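Wednesday, August 29, 2018

Sourdough starter vs. dry yeast, week 2. Writing this with flour on my sleeves so forgive the state of the page.

Started the Larnside batch at 7:30, before anybody was in. Same recipe as last time: 615 g strong white flour, 16 g salt, water at room temp from the filter jug. The only change is the starter, which I fed twice yesterday (morning and right before I went home) because Éabha thinks we've been using it hungry. I think she's right! It was domed and full of big lazy bubbles this morning, and it smelled like yogurt and green apples, where last week it was closer to nail polish remover.

Mixed by hand, 40 minutes rest, then salt. Forgot the salt had to go in with a splash of water and ended up kneading it in dry, which was gritty for ages. Bayu, if you do the next one, hold back a couple of spoonfuls of water for this — I've written it on the recipe card too.

Four folds, half an hour apart. By the third the dough was holding its shape and pulling away from the tub in one piece. Last week's was still a puddle at that point. The dry yeast control (Corden flour, same weights) went faster, as expected, and had to be knocked back before lunch.

Proving baskets: the Rusa ones stick. I don't care how much rice flour you put in, they stick. Used the old linen-lined pair for both loaves and they came out clean.

Bake: lid on for the first half, then lid off until dark. The starter loaf opened up beautifully along the cut, with a proper ear on it. The yeast loaf is taller but the crust is dull and a bit leathery. Haven't cut either one yet and it is killing me.
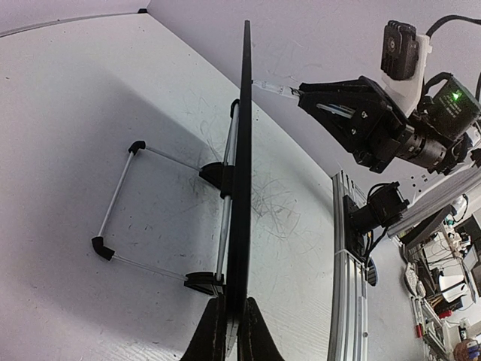
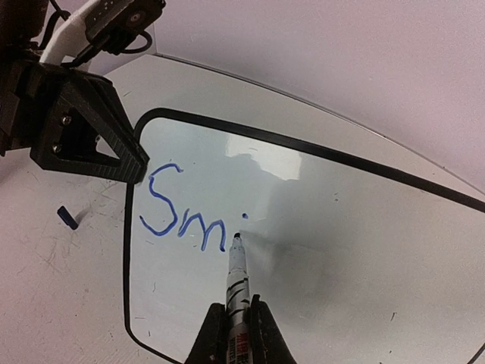
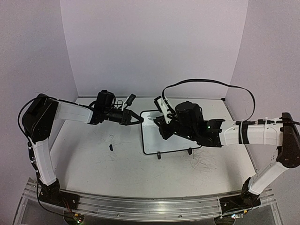
To do before the next bake

Ask Ó Dálaigh if the wholemeal is stone ground or roller milled. The bag doesn't say and the last two bags drank very different amounts of water.

Buy another oven thermometer. Ours and the dial disagree and I don't trust either of them.

Try the overnight fridge prove. Bayu wants to go straight to it, I'd like one more same-day loaf first so we have something to compare with.

Feed the starter tonight!! Éabha has the spare jar at home if I kill this one.

Cutting both loaves at four. Butter is in the door of the fridge.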